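ATA DA REUNIÃO DA COMISSÃO DE INSTALAÇÕES
Soltstead — Sala 13

Na quarta-feira, pelas dez horas, reuniu a Comissão de Instalações, sob a presidência de Solveig Isaksson, tendo secretariado Mulugeta Feyisa, que lavrou a presente ata. Verificada a existência de quórum, a presidente declarou aberta a sessão.

Ordem de trabalhos
1. Aprovação da ata anterior
2. Revestimento do piso dos recintos de trabalho
3. Limpeza e conservação
4. Iluminação e arrumos
5. Outros assuntos

1. Aprovação da ata anterior
A ata da reunião anterior foi aprovada por unanimidade, com uma correção ao ponto 4, onde se lia «armário da entrada» e deve ler-se «armário do corredor norte».

2. Revestimento do piso dos recintos de trabalho
A presidente recordou que a escolha do revestimento ficara pendente da apreciação das amostras fornecidas pela Drelta e pela Trornomon. Foram presentes três acabamentos: cinzento liso, cinzento com padrão de mármore e bege mate.

Mulugeta Feyisa referiu que o cinzento liso fora o preferido na primeira consulta, mas que a amostra da Trornomon apresentava brilho excessivo sob luz direta. Quanto ao bege mate, registou-se que o prazo de entrega indicado pelo fornecedor, de 49 dias, ultrapassa o período reservado para as obras.

Apreciou-se em seguida o acabamento com padrão de mármore, já em uso num dos recintos com paredes. A comissão considerou que o tom cinzento se conjuga bem com a calha de alumínio do bordo dianteiro e que o desenho disfarça os pequenos riscos melhor do que uma cor uniforme.
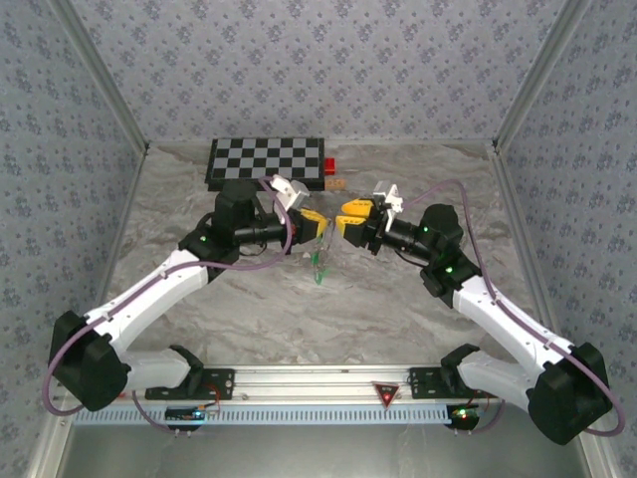 3. Limpeza e conservação
Foi lida a comunicação do serviço de limpeza, que solicita instruções escritas para o interior dos recintos. Após discussão, ficou assente o seguinte:

a) o piso é limpo com pano de microfibra e detergente neutro, ficando excluídos os produtos com cera;
b) a zona junto à calha dianteira é aspirada antes da passagem do pano;
c) as paredes interiores são limpas de 13 em 13 dias, fora do horário de utilização;
d) qualquer levantamento das juntas é comunicado ao secretário no próprio dia.

Foi levantada a questão do produto Mamo, utilizado até agora nas áreas comuns. A presidente observou que a ficha técnica não menciona revestimentos com padrão impresso e propôs que o produto não seja aplicado nos recintos até resposta do fornecedor. A proposta foi aceite. O secretário fará o pedido de esclarecimento por escrito.

4. Iluminação e arrumos
Deu-se conta do estado das luminárias do corredor norte, duas das quais aguardam substituição desde julho. A comissão autorizou a compra das peças em falta.

Quanto aos arrumos, foi aprovada a colocação de uma estante baixa na antecâmara, com 30 centímetros de profundidade, para panos, baldes e sobras de revestimento. A localização exata será marcada no pavimento pelo secretário — a porta deve poder abrir por completo. Discutiu-se ainda a retirada do banco existente junto à janela, sem que se tenha chegado a decisão.

5. Outros assuntos
Foi pedida uma chave adicional para o armário do corredor norte. O pedido foi deferido.

Deliberações
— Adotar o revestimento cinzento com padrão de mármore nos restantes recintos, com encomenda à Drelta. Aprovado por maioria, com uma abstenção.
— Aprovar as instruções de limpeza constantes do ponto 3. Aprovado por unanimidade.
— Autorizar a compra das luminárias e da estante. Aprovado por unanimidade.

A situação do banco transita para a próxima reunião, a convocar pela presidente.

Nada mais havendo a tratar, foi encerrada a sessão pelas onze horas e 49 minutos, da qual se lavrou a presente ata, que vai ser assinada pela presidente e pelo secretário.

A Presidente, Solveig Isaksson
O Secretário, Mulugeta Feyisa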